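Workshop notebook – February, crayon sorting for the Damville boxes

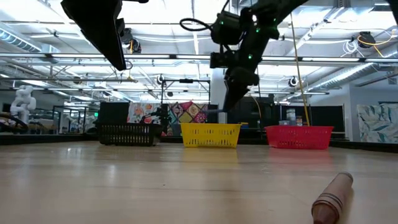

Big brown crayon on the sorting table, baskets behind: black, yellow, red.

Started 9:40. Carrying on from the last entry, where the Damville returns were still in their cartons. All of it is crayons this time, no chalk and no felt pens. The tally sheet from the Damville end says 728 pieces. I have not checked that and don't plan to until everything is graded, as the sheet has been wrong before and recounting twice wastes a morning.

Grading rule for this lot, so we all do it the same way:

Yellow – goes back out. Wrapper mostly on, tip still a tip, no crack through the body.
Red – goes to the melt. Anything snapped, worn to a stub, or with the wrapper gone.
Black – undecided. Look at these together at the end.

I changed black from "bin" to "undecided" partway through the first carton. Too many were going in that I wanted to see again. If you sorted any before reading this, tip the black basket out and go through it once more.

Large crayons are the trouble. The small ones grade themselves. With the large ones the wrapper can look fine and the wax underneath be cracked, and you only find out by bending it a little. Bend gently with both thumbs near the middle. If it gives, red. Do not tap them on the table, it leaves marks on the surface and the wax flakes get into everything.

Brown again is the colour that comes back least used. Same as the Husudetti lot. Flat ends still square, tips still pointed. Reds and blues come back as stubs. I'd like to send fewer browns in the next boxes and put an extra blue in, but the Flastero packs come with fixed colours, so it means opening packs and making up our own sets. Worth it for the big boxes, probably not for the small ones.

Table notes. The glossy top is easier to wipe than the old bench but round things roll on it. Lay crayons at an angle to the long side and they mostly stay. A strip of felt along the front would help. There is a bit left over from the drawer liners, second shelf, try that before buying any.

The gloss is also a nuisance for judging colour. The yellow and red baskets both throw their colour onto the table, and if you hold a pale crayon low over one of those patches it looks warmer than it is. I called a peach one orange this way. Hold it up, or grade over a sheet of white paper. I have put a pad of plain paper in the drawer for this.

Baskets. Fine for full-size crayons. Not fine for stubs. Anything short enough will poke through the slots or wedge there, and wax crumbs fall straight through. For the red basket I am going to cut a liner out of card. Tried a paper towel first and it slid up the side as soon as there was any weight on it. Black and yellow can stay as they are.

11:15. First carton finished. Slower than I hoped. The peeling takes the time, not the sorting, so from the second carton on I left the torn wrappers alone and just put those crayons in red as they were. Peel them all at once later with a bowl of warm water. Two minutes in the water is enough for the paper to let go. Longer and the glue goes to slime and sticks to the wax, which is worse than where you started.

Melt test, small. Took 60 grams of peeled brown and put it through the silicone mould at the usual setting. Came out with a dull bloom on the top face and a good clean bottom face. Dull side rubs up with a cloth. Marks well on sugar paper, a bit waxy on the smooth cartridge. I think the larger crayons have a harder wax than the small ones – the melt was slower to go clear at the edges. Keep large and small apart in the melt until we know. That means splitting the red basket, or else bagging the large ones as they come. I'll bag them.

Hladun labels. The new roll sticks too well. Fine on the lids but it takes the surface off the card boxes if you need to shift it. Use the old roll on card until it runs out.

Lunch, then second and third cartons. Third was in better shape than the other two, packed in rows with tissue between. Whoever packed it, ask Damville to do them all that way.

Box make-up as planned: 40 crayons to a box, large ones counted the same as small. I had wondered about counting a large one double, but the lids close either way and it makes the sheet harder to follow.

To do:
Card liner for the red basket
Felt strip on the front of the table, check it doesn't catch sleeves
Go through black with someone else, good daylight, white paper under
Peel the torn ones in one go
Second melt test, small crayons only, same weight, same mould
Write to Damville re tissue, and ask how they got their total
Price up loose blues

Wipe the table down at the end with the damp cloth and then a dry one. Specks of wax show up on it and they smear if you lean on them. Sleeves too, I have brown on one cuff now.

Stopped 4:10. Black basket still to go through.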